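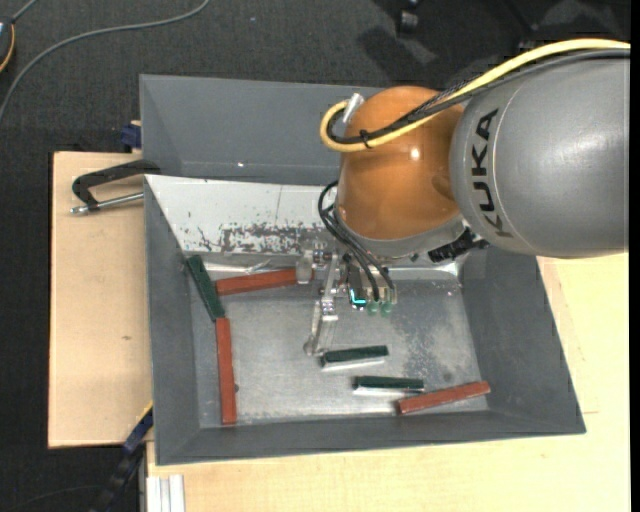 그림 1. 빈 피킹 셀, 초록 블록 셋과 빨강 블록 셋. 그리퍼가 빈 안에 들어간 자세.

로봇 소프트웨어 실습 강의노트 4강
빈 피킹 파이프라인: 인식, 파지 후보, 경로, 상태 머신
담당 Nobuhle Joubert / 실습 조교 Dineo Buthelezi

지난 시간 못 끝낸 것부터. 핸드아이 캘리브레이션 잔차 얘기하다 끊겼음. 결론만 적으면 잔차 평균은 믿지 말고 최대값을 볼 것. 평균이 작아도 빈 구석에서만 크게 틀어지는 경우가 있다. 캘리브레이션 자세를 빈 한가운데서만 찍은 조가 거의 다 이 문제. 구석 자세 추가해서 다시 돌리고 결과 파일은 덮어쓰지 말 것 (예전 것과 비교해야 함).

1. 전체 흐름

카메라 프레임 → 블록 분할 → 자세 추정 → 파지 후보 생성 → 충돌 검사 → 순위 → 경로 계획 → 실행 → 확인 → 다시 처음.

한 바퀴를 이 수업에서는 "사이클"이라고 부름. 과제 채점도 사이클 단위.
인식 쪽 예산은 300 ms. 프레임 받은 시각부터 파지 후보 목록이 나올 때까지. 경로 계획은 따로 잰다.
노드는 4개로 나눈다. perception, grasp, planner, supervisor. 작년 코드에는 perception이랑 grasp가 한 덩어리였는데 디버깅이 너무 힘들어서 쪼갬. 합치지 마세요. 메시지 넘기는 비용은 걱정 안 해도 되는 수준.

좌표계 이름 통일: base, tool, cam, bin. 다른 이름 쓰면 채점 스크립트가 못 읽음. bin 원점은 바닥 모서리, z는 위쪽. 경사벽 윗쪽 모서리를 원점으로 잡은 조가 있었는데 그러면 높이 임계값이 전부 어긋난다.

2. 인식

색 분할이 먼저. 블록이 짙은 초록과 벽돌색 빨강이라 색상 채널만으로 대충은 갈린다. 문제는 바닥. 칠 없는 금속이라 반사가 있고, 그림 1 보면 뒤쪽 가장자리 따라 밝은 반사, 오른쪽은 마모돼서 얼룩진 어두운 영역. 어두운 쪽이 짙은 초록이랑 밝기가 가깝게 잡힐 수 있음. 밝기 임계값으로 분리하려고 하지 말 것. 채도 먼저 자르고 그다음 색상.

순서:
HSV 변환
채도 하한으로 바닥 제거
색상 범위 두 개로 마스크 두 장
열림 연산 한 번 (커널 크게 잡으면 블록 모서리 다 날아감)
연결 성분
성분마다 최소 면적 사각형

여기까지는 2강 코드 재사용 가능. 달라지는 건 붙어 있는 블록 처리.

그림 1 왼쪽, 초록 하나에 빨강 둘이 거의 이어진 사슬처럼 놓여 있음. 색 마스크가 따로니까 초록은 분리된다. 빨강 둘은 떨어져 있어도 초록 쪽 경계에서 마스크가 번지면 한 성분으로 합쳐질 위험. 그러면 최소 면적 사각형이 말도 안되는 크기로 나온다. 대책은 면적 상한 걸기. 블록 하나의 면적 범위를 넘으면 그 성분은 버리지 말고 "의심" 표시해서 뒤로 넘긴다. 버리면 마지막에 그 블록들만 남아서 supervisor가 빈이 비었다고 보고해 버림. 작년에 절반 가까운 조가 당했음.

가림 처리. 손가락이 블록 위로 들어와 있는 프레임도 있다. 그림 1에서도 반투명한 손가락 끝이 위쪽 빨강 블록 오른쪽 끝과 겹쳐 보임. 이런 프레임에서 길이를 재면 짧게 나오고, 중심이 밀린다. 방법은 둘 중 하나:
(가) 팔이 빈 밖에 있을 때만 인식한다. 간단. 사이클 시간 손해.
(나) 관절값으로 로봇 마스크를 렌더링해서 그 픽셀을 빼고, 블록 길이는 알려진 값으로 고정해 맞춘다. 빠르지만 케이블이 문제.

케이블 얘기 좀 더. CAD 모델에는 케이블이 없다. 노란 굵은 케이블이랑 검은 다발이 오렌지색 관절 위를 지나 왼쪽에서 고리처럼 돌아 나오는데, 렌더링 마스크에는 이게 통째로 빠짐. 노랑은 색으로 걸러지고 검정은 채도에서 걸러지니까 색 분할만 쓰면 큰 문제 없음. 깊이 영상 쓰는 조는 다름. 케이블이 "공중에 떠 있는 물체"로 잡힌다. 마스크를 팽창시키는 걸로 해결하되 팽창 폭은 파라미터로 빼둘 것. 하드코딩 감점.

오렌지색 관절도 주의. 벽돌색이랑 색상값이 가깝게 나올 수 있음. bin 영역 ROI를 먼저 자르면 대부분 해결되는데 팔이 안으로 깊게 들어오면 ROI 안에 걸릴 수도. (가)를 쓰는 조는 해당 없음.

그리퍼 가운데 청록색 불빛. 초록 색상 범위를 넓게 잡은 조는 이 빛이 초록 블록 후보로 올라올 수 있다. 면적 하한으로 거르세요. 색상 범위를 좁혀서 거르려다가 반사 먹은 진짜 초록 블록 놓치는 게 더 손해.

깊이값: 금속 바닥은 깊이가 빠지는 픽셀(0 값) 많음. 0을 평균에 넣지 말 것. 매년 나오는 실수. 바닥 평면은 RANSAC으로 한 번만 구해서 저장해 두고 사이클마다 다시 구하지 않는다.

3. 자세 추정

블록은 길고 좁은 직육면체. 긴 축 방향이 제일 중요하고, 긴 축은 180도 대칭이라 각도 범위를 반으로 접어야 한다. 안 접으면 손목이 쓸데없이 반바퀴 돈다. 필터링할 때도 같은 문제: 179도랑 1도를 그냥 평균내면 90도. 각도를 두 배로 해서 벡터 평균 내고 다시 반으로.

기울기. 벽에 걸친 블록은 평면에 누워 있다고 가정하면 안 됨. 그림 1 왼쪽 위 구석 초록 블록처럼 위쪽 끝이 왼벽에 닿아 있는 경우, 2D 사각형만 보면 각도는 맞는데 높이가 틀린다. 양 끝 높이를 따로 뽑아서 차이가 임계값 넘으면 tilted 플래그 세울 것. 임계값은 각자 실험해서 정하고 보고서에 근거 쓰기.

반대로, 누운 블록인데 영상에서 한쪽 끝이 올라가 보이는 경우도 있다. 시점 때문인지 진짜 들린 건지는 한 장만으로 단정 못 함. 깊이로 확인.

4. 파지 후보

블록당 후보는 8개 생성. 긴 축 위 위치 네 군데에 접근 각도 둘. 더 늘려봐야 계산만 늘고 성공률은 거의 그대로였음 (Dineo가 지난 학기에 돌려본 결과, 자료실에 표 있음).

거르는 순서가 중요. 싼 검사를 앞에.
1) 도달 가능 범위 밖이면 탈락
2) 손가락 끝이 바닥 평면 아래로 내려가면 탈락
3) 손가락이 옆 블록 마스크와 겹치면 탈락
4) 손목이나 칼라가 벽과 충돌하면 탈락
마지막 검사가 제일 비쌈. 그러니까 맨 뒤.

벽이 안쪽으로 기울어 있다. 왼쪽, 오른쪽, 앞쪽 전부. 상자를 수직 벽으로 모델링한 조는 빈 위쪽에선 여유가 맞는데 바닥 근처에서 손가락이 벽을 먹는다. 벽마다 평면 방정식 하나씩 넣으세요. 메시 통째로 넣어도 되는데 느림.

앞벽에 가까이 붙은 블록은 접근 각도를 빈 중앙 쪽으로 기울인다. 왼벽이랑 평행하게 놓인 블록은 손가락 하나가 벽과 블록 사이에 들어가야 하는데 틈이 모자랄 때가 많음. 이럴 때는 집으려 하지 말고 뒤로 미루기. 다른 블록부터 꺼내다 보면 상황이 바뀔 수도 있고, 끝까지 안 바뀌면 밀기 동작(5강).

점수 함수:
score = w1 * 벽까지 여유 + w2 * 이웃까지 여유 - w3 * 중심에서 벗어난 거리 - w4 * tilted
가중치 초기값은 스켈레톤 코드에 있음. 정규화 먼저 하고 더하세요. 단위가 섞이면 w1이 전부 먹어버림.

손가락 모델. 관절 있는 링크 구조라서 벌릴 때 끝점이 직선으로 안 움직이고 호를 그린다. 벌림 정도에 따라 끝점 높이가 달라짐!! 닫힌 상태 기준으로 z를 잡으면 벌렸을 때 높이가 안 맞는다. 보정표는 Clestthorpe 서버 실습 폴더에. 표 사이는 선형 보간이면 충분.

5. 경로 계획

Rivier를 쓴다. 버전 올리지 말 것, 설정 파일 형식이 바뀌어서 스켈레톤이랑 안 맞음. 개인 노트북에 최신판 깐 사람은 실습실 계정으로 접속해서 작업.

구간을 나눔:
대기 → 빈 위: 관절 공간, 미리 계산해 둔 경로
빈 위 → 접근점: 샘플링 계획
접근점 → 파지: 직선, 저속
파지 → 후퇴: 직선, 일단 수직으로
후퇴 → 놓기: 관절 공간

직선 구간에서 IK가 중간에 다른 해로 튀는지 꼭 확인. 이전 해를 시드로 넘기고, 연속한 두 점 사이 관절 변화가 한계 넘으면 그 후보 버리고 다음 순위로. 억지로 보간하지 말 것. 시뮬에서는 멀쩡한데 실기에서 보호 정지 걸린다.

케이블 때문에 손목 회전 한계는 제조사 한계보다 좁게. 고리 부분에 여유가 있긴 해도 한 방향으로 계속 감으면 당겨짐. planner 설정에 wrist_soft_limit 있음, 이 값 건드리는 조는 실기 시간 취소. 진짜로.

충돌 모델에 빈만 넣고 끝내지 말 것. 빈 주변 클램프들, 나무판, 알루미늄 프로파일. 그림 1 왼쪽에 클램프 나사봉이 왼쪽으로 나와 있고, 아래쪽에는 막대형 클램프가 비스듬하게. 전부 박스로 크게 감싸면 됨. 정밀할 필요 없음. 클램프 위치 옮긴 조는 모델도 같이 고치고 다음 조한테 말해줄 것.

6. supervisor 상태 머신

상태: IDLE, LOOK, CHOOSE, APPROACH, GRASP, VERIFY, PLACE, RECOVER

VERIFY 빼먹지 마세요. 그리퍼 폭만 보고 판단하면 손가락 링크가 바닥에 걸려 덜 닫힌 경우를 성공으로 친다. 폭 + 들어올린 뒤 영상 차이, 둘 다 확인.

RECOVER에서 할 일은 하나. 수직으로 올라와서 LOOK으로. 여기에 똑똑한 로직 넣지 말 것. 실패한 후보는 실패 목록에 넣고, 같은 위치 같은 각도면 다음 LOOK에서 감점. 장면이 바뀌면 목록 비우기. 바뀌었는지는 블록 중심들 이동량으로 판단.

종료 조건: 후보 없음 ≠ 빈이 비었음. "의심" 성분이 남아 있으면 종료하지 말고 BLOCKED로 보고. 상태 이름 하나 더 만들어야 함 (위 목록에 빠져 있음, 추가해서 쓰세요).

타임아웃은 상태마다 따로. 전체 타임아웃 하나로 때우면 어디서 멈췄는지 로그로 알 수가 없음.

7. 기록과 재생

로그는 Cotodo 형식. 영상, 관절값, 그리퍼 폭, 선택된 후보, 탈락 사유까지. 탈락 사유 안 남기는 조가 많은데 나중에 왜 저 블록을 안 집었냐는 질문에 답을 못함.

시각 동기화: 카메라 시각과 제어기 시각이 다름. 도착 시각 말고 촬영 시각 기준으로 맞춘다. 로봇 마스크 렌더링이 한 박자 밀려 보이면 거의 이 문제.

제공 데이터는 2,392 프레임. 실기 없이 인식 노드만 돌려볼 수 있음. 학습용/검증용은 이미 폴더로 나눠 뒀으니 섞지 말 것. 연속 프레임이 양쪽에 걸쳐 들어가면 점수가 가짜로 높게 나온다.

시뮬은 Venter. 반사랑 마모 자국은 재현 안 됨. 바닥이 깨끗한 회색이라 색 분할이 너무 잘된다. 시뮬 점수만 보고 안심하지 말고 제공 데이터로 꼭 한번 더.

8. 과제

제출물: perception 노드와 grasp 노드 코드, 파라미터 파일, 보고서 두 쪽 이내.
보고서에 넣을 것: 실패 사이클 하나 골라서 로그로 원인 추적. 성공 사례 캡쳐는 필요 없음.
처리 시간은 중앙값과 최악값 둘 다. 평균만 쓰면 다시 내라고 함.
팀당 한 명이 업로드. 파일명에 조 번호.

자주 온 질문 몇개

딥러닝 분할 써도 되나 → 됨. 단 시간 예산 안에 들어와야 하고, 색 분할 결과와 비교표 첨부.
빨강이랑 초록 집는 순서 정해져 있나 → 없음. 점수 순서대로. 놓는 위치만 색별로 다름.
tilted 블록 꼭 집어야 하나 → 이번 과제는 플래그만 맞으면 점수 줌. 집는 건 5강 이후.
실기 예약 → Dineo한테 메일. 시뮬 로그 첨부 안 하면 예약 안 잡아줌.

다음 시간: 밀기 동작, 힘 임계값, 접촉 감지. 예습은 3강 노트 뒷부분 임피던스 제어 부분 다시 읽기. 보정표 오타 하나 발견됨 (마지막 행 부호), 고친 파일 오후에 올림.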